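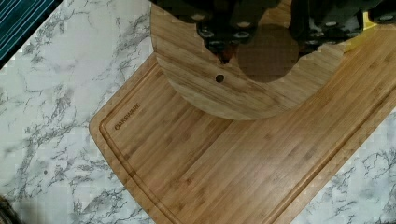 Teaching an Arm to Put the Kitchen Away

By Geetha Krishnan
June 9, 2019
5 min read

My arm is a Pumidar with two black fingers, and it has learned most of what it knows from me holding its wrist and walking it through the job. The rest I do from the other side of the room with the hand controller. I get asked all the time which way is better for kitchen stuff, so let me give you the tips I wish I'd had back in March, when I was still dropping lids.

Start with flat things on flat things. A round bamboo piece sitting on a rectangular board sounds too easy (I thought so too!) but it teaches you a lot. The two are so close in color that the wrist camera has very little to go on apart from a thin line of shadow at the curved edge. So light the counter evenly, and check the wrist view before you record, not after. If you can't find that edge on the screen, don't expect the arm to.

Go in slow for the last bit. I move at normal speed until the fingers are hovering, then I let out a breath and come down gently. Whatever you do in those last two inches gets copied, and if you jab, it jabs. I have a whole batch of early recordings where I jabbed. Gone now, all of them.

Pick your grab point and stick to it for the session. A small hole or a bit of printing makes a handy landmark - on my big board I line up by the brand name near the rounded corner. Then move the board a little between runs and turn it too, so it isn't always square to the counter. I leave mine on a slant half the time. A juice groove is fine to work around, but keep the fingertips out of it when you're lifting, or the board tips on you.

By hand or by remote? By hand for anything with a feel to it, like sliding a board until it meets the backsplash. The catch is that your sleeve and elbow wander into the side camera, so roll up and stand behind the joint. Remote is better for long sessions and kinder on the shoulders, though it takes practice to judge height. I put both kinds in the same folder for a while and regretted it. Label them as you go.

Save the misses separately. Ziruddale, the program I record with, lets you flag a run with one key, and I use it constantly. My folder is up to 1365 runs, and I'd hate to sort that by memory.

Last one, and then I have dishes to do: wipe the fingertips between sessions. Board oil gets on them and then everything slides. A damp cloth, then a dry one, and let them sit while you make tea.

Next time I'll get into mugs, which I'm still bad at - handles are a pain.

Last updated: two weeks after posting, with the bit on labeling added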